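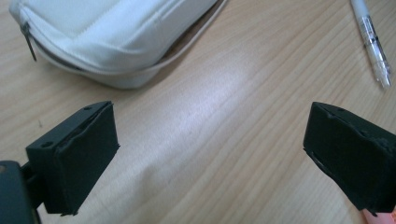
# Moving a hand-packing bench over to a robot cell: how we set up the people side

These are the steps we followed at the Hutden site when the stationery kit line went from five packers to one cell and three operators. The kits are simple: a zip pouch, a pen, a folded card, and whatever the customer adds. Most of the guides I found cover the robot. The notes below cover the shifts, the training and the pay grades, plus the parts of the technical work the packers took part in.

## Before you start

You will need:

- the current job descriptions for everyone on the bench
- one month of output figures by shift
- a table the same height as the one in the cell
- a hand-held gripper with the same fingers the robot will use
- a written answer on whether any jobs will go

Get the last one first. Our plant manager, Iwona Grabowska, gave hers in April: no layoffs, two people moving to the returns desk on the same pay. The meeting after that was short.

## Step 1: Write down what the packers do

Sit at the bench for two full shifts. The work order at Hutden said "insert pen, close pouch, place in tray." The packers also turned back pouches with a stuck zipper, wiped ink off barrels, and set aside pens with a loose tip. None of that was on paper. Each of these tasks has to go to the cell, to an operator, or to the supplier. Mark which one next to every line.

## Step 2: Have the packers do the recordings

The grasping examples come from people working with the hand-held gripper. Ask the packers to do this and pay it at the training rate. We collected 3120 recordings, all on the day shift.

1. Lay the items on the bare table at different angles.
2. Pick up the item and put it down at the target spot.
3. Move everything before the next one.
4. Change places after 45 minutes. Wrists get sore before people mention it.

Pouches are harder than pens. A soft pouch changes shape when the fingers close, and two of our packers ended up gripping it by the seam every time. Leave that choice to them and write it down. Glossy tabletops throw glare from overhead lights, so check a few recordings from each spot before you carry on.

Check the finger pads at the start of each session as well. Ours started to fray at the edges and we went through 12 pairs.

## Step 3: Rewrite the jobs

An operator in the new setup loads trays, clears stops, checks finished kits and logs faults. We put this one grade above packer. Do it before the cell runs. At our Sundstead site it was left until afterward, and people spent months doing the new job on the old grade.

Eugeniusz Walczak had packed for 11 years and became the first cell operator. He asked for one thing to go in the job description: an operator may stop the cell without calling a supervisor. We added it.

## Step 4: Run both side by side

Keep the hand bench open while the cell comes up. Ours overlapped for 69 shifts. The target was 2000 kits a shift, and in the first week the cell and the bench together fell short of it.

Log every stop with a cause. We had 212 in the first month, and zippers were the largest group – pull tabs hanging where the fingers needed to close. Parex, who built the cell, changed the approach angle. The operators now lay the tabs flat when they load.

## Step 5: Review the work itself

Meet with the operators after a month and again after three. We asked about:

- noise and standing time
- how often they are left alone with the cell
- whether breaks are taken
- what they would change in the fault log

Breaks were the problem at Hutden. Five packers could cover for each other, and a single operator could not. We now pause the cell at 10:15 and 2:30, and the schedule counts those minutes as planned downtime.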